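Consumer Claims and Evidence
Handout 4: What does "lasts longer" mean?

Reading before the seminar: the Ebihara chapter on household testing, and the two Flandetti leaflets in the course folder. Bring the leaflets with you, marked up.

Last time we looked at food labels, where the law at least gives us something to push against. Household textiles are much looser. A towel can be called "hotel quality" without any hotel having been near it, and "long-life" has no agreed length. You should start from the position that a word on a packet means nothing until somebody tells you how it was measured.

Take the Flandetti claim that its bath towels "stay soft for 85 washes". Soft compared with what? Judged by whom? The leaflet says a panel was used. It doesn't say how many people sat on it, whether they knew which towel they were touching, or whether the towels were line dried or tumble dried. A towel dried on a line in hard water country can feel like cardboard after a month, whatever the label says. Without the drying method the number is decoration.

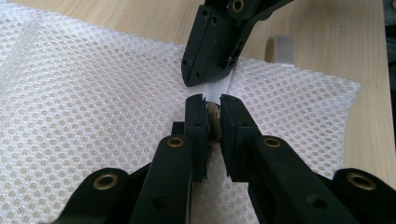 The Nel survey has a different fault. Nel sent a form to 372 customers and got 184 back, a shade under half. Most of those who replied were pleased, and the company reports this as "most customers are pleased". You can't get there from here. People who liked the product, or hated it, are more likely to fill in a form than people who gave it to a cousin and forgot. Washington Siqueira argues in his notes that a return rate near half is good for a postal survey. It may be good by the standards of postal surveys. I don't think that tells us much about the people who kept quiet.

Words to watch for

"Up to". Sets a ceiling and promises nothing underneath it.
"Tested". Says that a test took place. Ask if anything passed.
"Helps to". Almost anything helps to do almost anything.
"Professional". Usually means a higher price.

Fabric names deserve the same treatment. Mesh, waffle, terry and honeycomb are words for how a cloth is made or how it looks. Shops use them as if they were grades. A loosely made waffle towel will snag sooner than a tight one, and both will be sold under the same name. Thickness is no better as a guide: a thick towel feels generous in the shop and takes an age to dry at home, and slow drying is where the smell comes from.
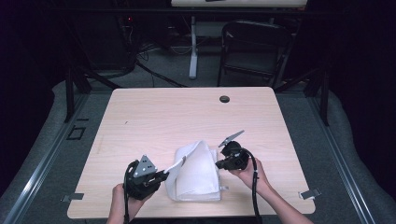 Fig. 2. White towel, folded in several layers.

Compare the Sorker trial, which is the best of a poor bunch. Sorker names its washing temperature and its powder, and it weighed the towels before and after to see how much fibre had gone. Good. It then tested only its own towels, so we learn how much they lose and have no idea if that is more or less than anybody else's. Naledi Msimang thinks I am too hard on this one. She will make her case at the start of the seminar.

For the seminar

Work in pairs. Choose one claim from either leaflet and write down what you would need to know before believing it. Then design a test that could show the claim to be wrong. If you can't think of a result that would count against it, say so, and say what that tells you about the claim.

Written work: 2 sides at most, handed to Adebayo Okonkwo by noon. Don't pad it out with the history of cotton.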